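Handheld gripper demos vs teleop for wet tasks, our numbers
Forum > Manipulation > Data and training

sedska_lab
Hello all. We finished the first comparison in May and I want to share it before we write it properly. The task is kitchen sink work: lids, bowls, cutlery. Policy A is trained on 1028 teleoperated episodes. Policy B is trained on 3091 episodes made by people holding the grippers in their hands, with marker cubes on top for the pose. B is better on lids and worse on cutlery. Same network, same number of training steps.

mindton4
Three times more data for B, so what did you compare? I would not call this a result about the method.

sedska_lab
It is a fair remark. We matched by hours of operator work, not by episodes. In the same 60 hours one person simply collects more with the handheld grippers. I should have written this in the first post.

Paracha_R
Matching by hours is right in my opinion. Hours are what you pay for. But do you filter? At Skadbridge we lost many episodes to bad tracking near the faucet.

sedska_lab
Yes, we filter. The 3091 is before the filter, after it we have 2487. An episode goes out if one cube is lost for too long.

mindton4
Then put 2487 in the table, please. And how do you get the pose when the hand goes down into the basin? I do not believe one view is enough for that.

sedska_lab
I will correct the table. For the pose we use the view from the head, and each gripper has its own cube, so one lost cube does not spoil the other hand.
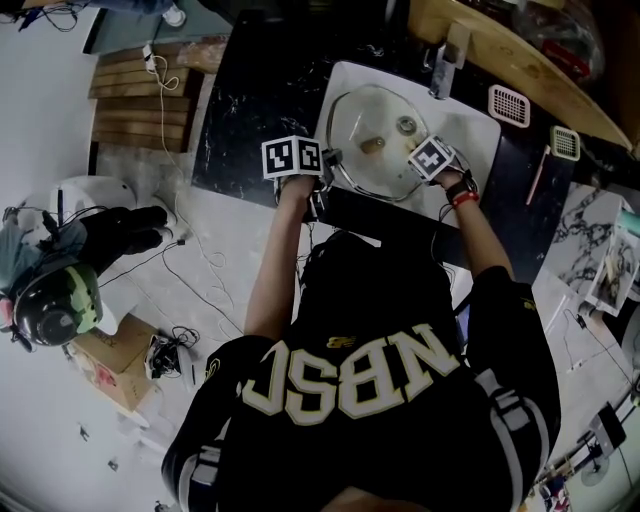
The lids are the easy case for us, the grasp is on the rim and the wrist stays high. With a fork the wrist turns and the cube turns away also. I think this explains most of the cutlery gap, but I did not prove it yet.

Paracha_R
Try the cutlery again with a cube that has markers on a tilted face. It helped us a little.

mindton4
Still not convinced, but I would read the paper. Please include one run with 1028 episodes on both sides.

sedska_lab
This run starts on Saturday. I will post the numbers in this thread, also if they are bad for B.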